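I have been waiting to write this one up! The Nokness starter kit landed on my doorstep on Thu 24 April, and I've hardly talked about anything else at home since.

For anyone new to the blog, I'm trying to get an arm to do small, boring table jobs by showing it how a person does them. The Nokness kit is built for that. You get a small arm, a two-finger gripper, a power brick, a USB stick with the software and a printed guide that somebody clearly proofread (after my Buveck kit last July, I could have hugged them). It cost me 400 plus shipping.

Setup took 2 evenings. The first went on bolting the base down and finding out that my table wobbles. The second was all software, and Aurelia Tănase from the Firnden forum talked me through the calibration page, which wants every joint moved by hand in the right order.

The part I love is the demo library. It comes with 761 short recordings of people doing everyday things with their hands, and you can browse them by object. I went straight to bottles, obviously.

Two stills from the bottle set:
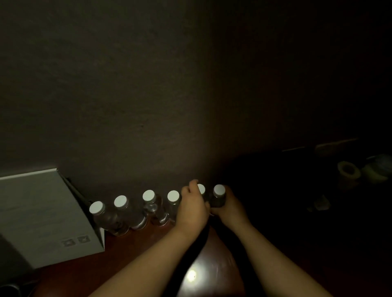
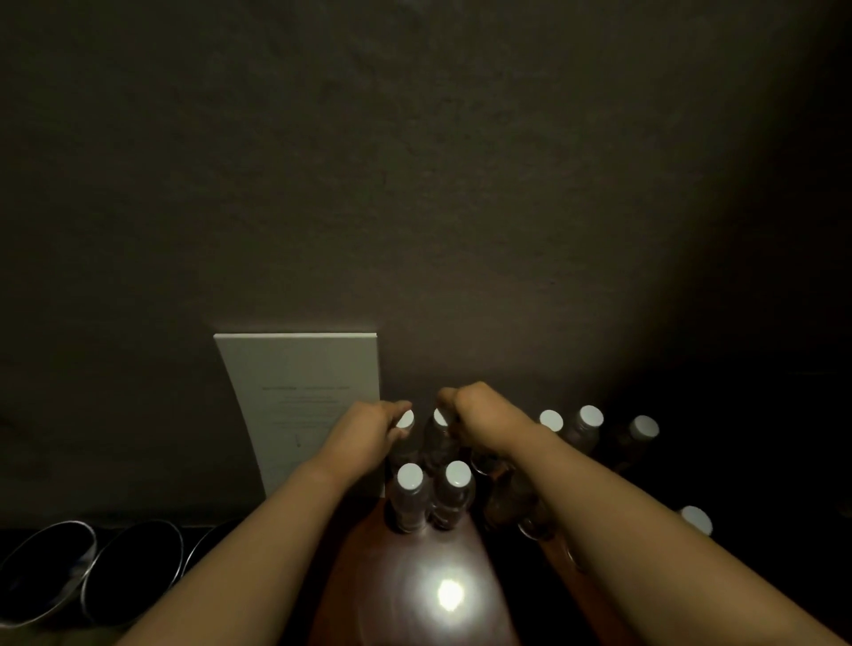

My gripes are small. The cable is too short, the fan whines when the arm has been holding a pose for a while, and the search box doesn't forgive typos. The gripper pads are also softer than the ones on my old Kratochvíl, so I'm curious how they'll look by July.

But oh, the motion is so smooth! It set a mug down on Sunday and I didn't hear it touch the table. Next I want to try jar lids, and I've already ordered the longer cable.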